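The Robot Arms at Mimell: Your Questions, My Answers

Hi, I'm Getsemaní Alvarado. I've been at the Drenham shop for nine years, first on the packing bench and then testing hinges and drawer slides, and since October I've been the person people grab in the hallway when they want to know what's going on with the arms. I got tired of giving five slightly different answers, so I wrote them down. If yours isn't on the page, grab me in the hallway anyway!

What do the arms do all day?

Mostly they open and close things. Mimell makes small cabinets and kitchen pieces, and before a design goes into production we need to know how the drawers and handles hold up. That used to be a person with a clicker and a very sore wrist (hi, it was me). Now the arm takes the handle, pulls, pushes back, lets go and starts over for as long as the test plan says.

Who tells the arm what to do?

We do. Druson did the original installation and they still come out for the big stuff, but the day-to-day teaching is done by the test bench crew. You move the arm where you want it, save the position, go to the next one, then run the whole thing slow and watch it like a hawk. The first routine I wrote took me an entire shift and it missed the handle. My second one was better.

Did anybody lose their job over this?

No. There were 8 of us on the test bench before the arms and there are 8 of us now. I know that's the question under all the other questions, so I'm not going to dance around it. What changed is what we do. Less pulling, more setting up, more writing down what went wrong and arguing with the design folks about it (my favorite part, if you ask them).
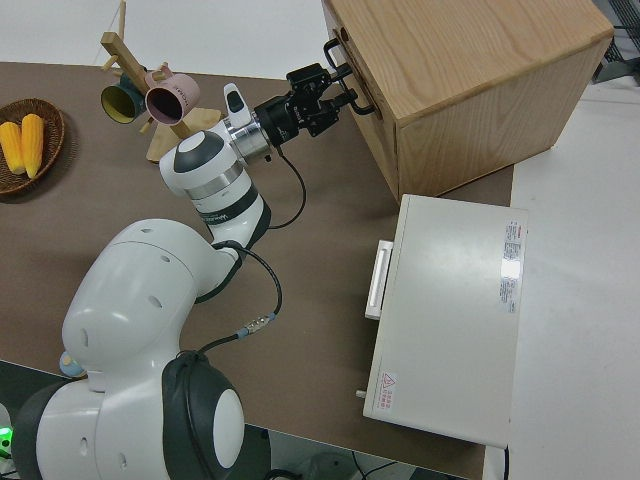 I'll also say that two people didn't love the change and moved over to finishing, and we filled those spots from packing. They both told me they missed having their hands on the product all day. I get that. I miss it a little too, and I still do the final feel check on every drawer by hand.

Did the pay change?

If you finish the arm training you move up one pay step. It took some pushing to get that in writing, but it's in writing now. Ask your lead for the sheet if you haven't seen it.

I'm not a computer person. Can I still learn this?

Yes, please do! I'm not one either. The training is five sessions, all on paid time, and the first one is almost entirely about where to stand and how to stop the thing. If you can follow a recipe and you don't mind doing a step over again, you'll be fine.

What's Nava?

Nava is the program where we log the tests. Every run gets a number and a page, and you write your notes there in plain English. Please write real notes. "Drawer weird" was an actual entry on run 647 and I spent half a morning trying to figure out what was weird about it.

Can the arm tell when a drawer feels wrong?

Not the way you can. It'll stop if it meets more resistance than we've allowed, and that's useful. But a drawer can be gritty, or rattle, or have that cheap little wobble at the end, and the arm will happily keep going. That's why somebody checks the piece by hand at every break in the test.

Is it safe to walk by while it's running?

Stay behind the floor line, even if it looks like it's just sitting there. It may be between moves. If you need to reach onto the table for anything, have the operator stop it first and wait until they tell you it's okay. And watch your feet near the cables.

What happens when it gets stuck?

Hit stop, leave the piece where it is, and call one of us over. Please don't yank the drawer free — the way it got stuck is exactly what we want to see.

Will there be more arms?

I've heard the same rumors you have. Nothing's been approved. When I know, I'll put it on this page, and the next training sign-up goes on the board outside the break room as soon as we have dates.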